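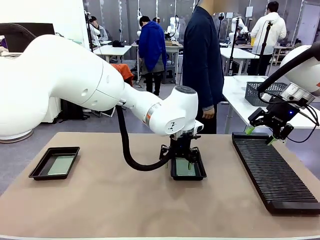 17 January 2026

Plate handling, tray to rack, two-arm cell. Mostly rules today, not much running. Writing down what we agreed at the bench before it turns into three versions again.

Where it stands: draft 4 of the handling rules is in the Brerkodex folder. Draft 3 is dead, please stop printing it. Genivaldo has marked up the speed part and I agree with most of it.

Speeds. Anyone within reach of the table = slow mode, both arms, no exceptions for "just one quick pick". Slow mode is 110 mm/s at the gripper. Free running 135 with glass in the fingers, and only when the operator is the one person at the table and has the stop in hand. I wanted a higher number for empty moves. Genivaldo said two speeds are enough to remember and a third will get mixed up by somebody at the end of a shift. Fine. Two speeds.

Standing behind the table. Long argument. Rule as written says "operator stays clear of the workspace", which means nothing, everyone reads it their own way. New wording: operator may stand behind the table, hands down, not over the tabletop while either arm is enabled. If you need to touch a tray, pause both arms first. Pausing one arm doesn't count. The other one doesn't know you're there.

Stop button: in the hand or on a lanyard. Not on the bench behind you. Checked at start of session, press it, watch both arms drop out, reset, write initials. I skipped the initials twice this week, so that's me told.

Glass. Cut gloves for loading and unloading trays by hand. Plate with a chipped edge goes to scrap, not back in the tray "for testing". Chips end up in the finger pads and then scratch the next ten plates. Broken glass on the table: both arms off, not paused, off. Brush and pan, then wipe, then look along the surface with a flashlight. Log it even if it was only a corner.

Cables. The gripper cable loop on the left arm needs its own line in the rules. Before first run, jog through the full path in slow mode and watch the loop, not the fingers. It must not touch the tray rim or the table at the lowest point. Same for the loose thin wires on the right side. Skalik's checklist has this under "visual inspection", too vague, I've split it into two items.

Tray placement: both trays flat, rims level, bare table between them. No tools, pens or phones on the tabletop while the arms are enabled. That includes my calipers.

Rack: fill from the far end first so the right arm never reaches over loaded slots. Stop at 100 picks and check the slots and pads by eye. The pick counter says 1,076 since the pads were last changed, need to decide on a change interval. Radis have asked for one in writing and I don't have data for it yet. Put "to be set" in the draft, don't make up a number.

Visitors and neighbors. The room is shared and people walk past behind us all day. Nobody outside the session comes up to the table without a word to the operator first. Want floor tape, the hard part is where to run it so it doesn't cut the walkway. Leave til we've measured.

Also cables on the floor under the back tables. Not our stations but we all trip on the same ones. Raised it with Lins, will raise it agian.

Open:
- pad change interval (me)
- tape line, measure it (Genivaldo Guerra)
- who is allowed to enable both arms at once. Draft says "trained staff". Trained by who? need a list with names
- the old one-arm risk assessment from July is still the one on the wall. Take it down once draft 4 is signed, not before
- order gloves, size M gone

Draft 4 goes round for comments tonight. Comments in the file please, not on sticky notes on the monitor.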